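Robot Disassembly Forum > Methods and Results
Thread: CPU removal with one learned policy, first numbers

benchrat_41
We're training a policy at the Jevorberg lab to pull processors out of old desktops. 1025 teleoperated demos so far, one arm per demo, wrist camera plus a fixed camera. Training takes 18 hours. The wrist view gets hard when the gripper is low over the board, with bare metal taking up most of the picture.
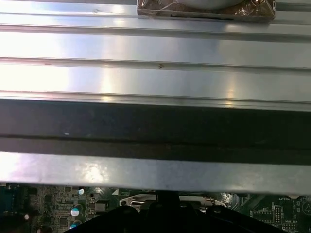 Wrist camera, gripper low over the motherboard

trumley_fan
What does the fixed camera add? We dropped ours on the Trumley project and lost nothing.

benchrat_41
Mostly the arm's position relative to the case. The tower lies on its side on the slatted table and the fixture plate is to the left of it.

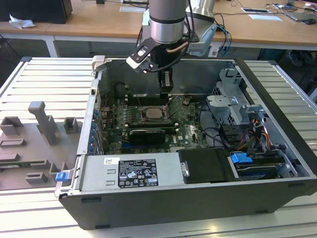 Re: Grasp on the chip

olilora
How are you holding it? Suction was easier for us.

benchrat_41
Two-finger grasp on opposite edges. The heat spreader stays clear, so old paste on top doesn't matter. With suction it did. 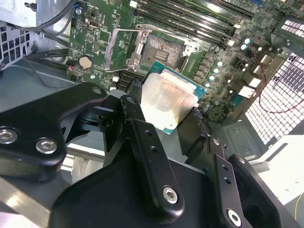 Re: Does tilt count as a failure?

trumley_fan
That chip is well off level. I'd score it as a failed grasp. If you ever want to put one back in a socket, you need it flat.

benchrat_41
The task is removal only. We score a trial when the chip is released in the tray. Tilt is logged separately.

olilora
I'm with benchrat on the scoring, but I'd want to see the tilt numbers. The Chmielewska method reports both in one table and it's easy to read.

benchrat_41
Fair. I'll add a column. One more with the chip out in front of the socket, also tilted:

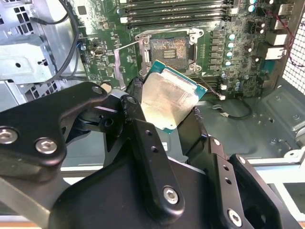
Wrist camera, processor in the gripper, retention lever up

trumley_fan
Still a fail in my book. How many test trials?

benchrat_41
10 per case model, 2 models. More in September.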